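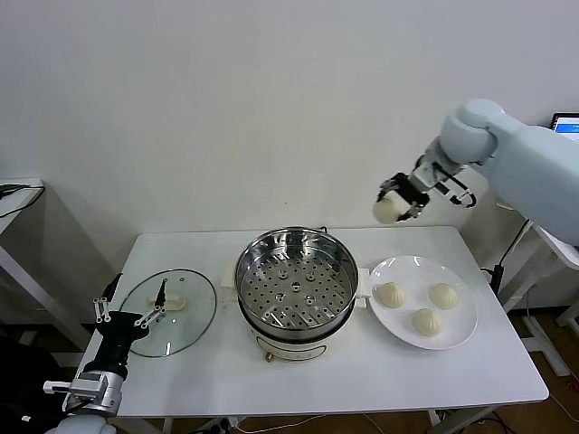

I have wanted to get inside the Clukura steamed bun bakery ever since I moved to this side of town, and the spring open day finally gave me the excuse! Our group met in the old loading hall, where Tomoyo Uchida handed out hairnets and took us straight to the flour room. They use two flours, a soft one for sweet buns and a stronger one for the savory kind, and she let us rub both between our fingers (the difference is bigger than I expected). Then came the dough, which rests in tall cabinets until it springs back slowly when you poke it. At home I use a plain electric steamer with rings of little round holes in the bottom of its steel basket, so I was thrilled to find that the bakery's huge trays work the same way, only there are 229 buns in a batch and the steam comes up like weather.

The filling kitchen was my favorite stop. Boonsong Thongsuk was folding pork and scallion buns by hand, turning each one with his thumb while he pleated, and he kept talking to us the whole time without looking down. I asked how long it took him to learn. Three years, he said, and then he laughed and said the pleats on his red bean ones are still ugly. They looked perfect to me.

We ended in the tasting room with barley tea and a plate each. Get the black sesame if they have it, it's rich and a bit salty and I went back for another. The pumpkin was good too, though sweeter than I like. Wear closed shoes, bring a sweater for the cold store, and leave some room in your bag, as the shop by the exit sells frozen buns in packs of two. I came home with far more than I have freezer space for.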